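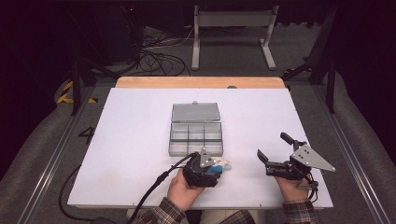 Photo: Sumaiya Bhattacharjee

Jakab six-compartment organiser, clear
Reviewed by Tanvir Siriwardena, Sep 23, 2021

The Jakab is a shallow box of clear plastic with a hinged lid. Fixed walls divide the tray into two rows of three. It is meant for small parts kept on a bench and sorted by type.

Lid. It opens fully backward and lies flat behind the tray, so nothing stands between the hand and the rear row. The cost is bench depth: allow twice the footprint. A small raised tab on the lid's edge serves for opening. The lid has a grey tint, and labels read less well through it than through the tray.

Compartments. The walls do not lift out. Anything longer than one cell has to go elsewhere. I filled one cell with 500 M3 washers and closed the lid without forcing it. Washers did not migrate when the box was tipped on its side. Turned upside down and shaken, two got across.

Hinge. I cycled it 2000 times over 5 evenings. There was slight whitening at the left pin and no cracking.

Surface. The base slides on a smooth board. Four rubber feet cured it.

Closham stocks it singly. The Fliltness equivalent has removable dividers and a weaker catch. For fixed sorting I would buy the Jakab; for mixed lengths, the Fliltness.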